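Rullside Craft and Mending Circle
Minutes of the meeting held 17 Jan 2018

Present: Dzifa Quansah (chair), Kojo Ofori, Somkiat Ongart, Kornél Veres (minutes)
Apologies: Kwabena Wumbei

1. Last minutes
The November minutes were agreed with one change: the hall is booked until 9, so we can stop rushing the tea!

2. Materials table
Somkiat reported a wonderful month for the tape and felt drawer. Blue tape is the clear favourite and we are down to 4 rolls. Kojo will order 10 more from Frimpong. Dzifa asked for a few rolls of black as well, as the two look so good side by side. 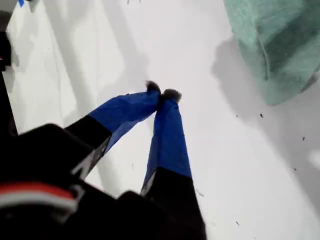
Blue tape over black, with dark fuzzy pads at the tips.

Lively talk followed on wrapping anything that tapers. Kornél likes to start at the narrow end and overlap by half; Somkiat starts wide and smooths as he goes – both will show their way at the next session. Creases were felt to be no great worry. Everyone was very taken with fuzzy pads as a finish, and Dzifa will bring her bag of dark offcuts for people to try.

3. Money
Balance stands at £129 after the hall fee. Agreed to spend up to £30 on tape and felt.

4. Open evening
Histemau have offered us their front room again, and we said yes with great pleasure. Kojo to ask Kwabena about the long tables.

5. Any other business
The good scissors are still missing. Please check your bags.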